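Tiempo de lectura: 1 min

De: Dalal Nassar
Para: lista ropa-Zepeda

Hatem Belhaj escribió:
> ¿Las chaquetas con capucha van dobladas o enrolladas?

¡Dobladas, Hatem! Yo las extiendo primero en la mesa blanca.

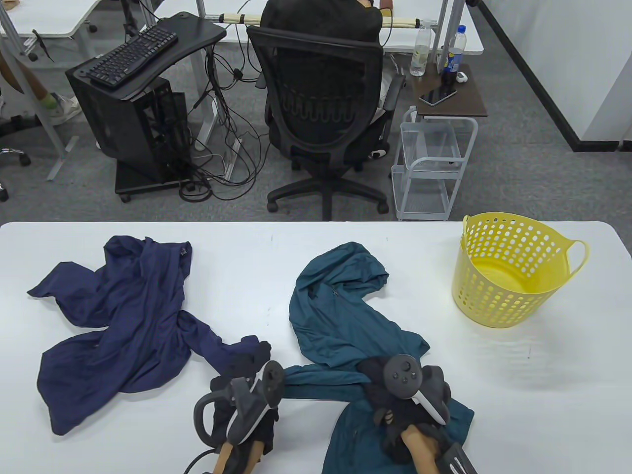 La azul marino y la verde azulada, antes de doblar

Las mangas, siempre hacia dentro (con más de 200 prendas para agosto, se agradece).

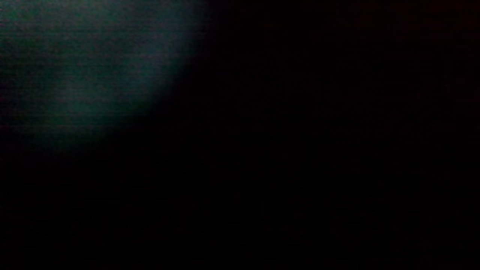
Lo de separar por colores sigue pendiente. Yo pondría los verdes azulados, como ese tono borroso, con los azules.

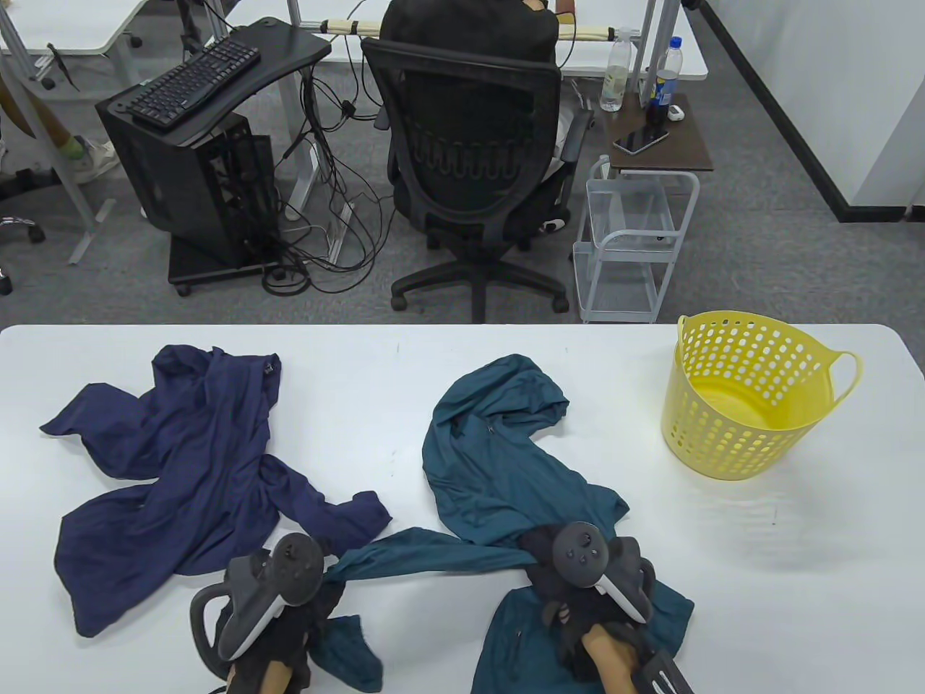 Los bolsillos se cierran antes de plegar. El de la chaqueta verde azulada lleva cremallera abajo, y luego todo al cesto amarillo.

Besos,
Dalal

11 compartidos · 2 comentarios

Rania Kanaan: yo las enrollo, lo siento
Fouad Rizk: ¿y la capucha, dentro o fuera?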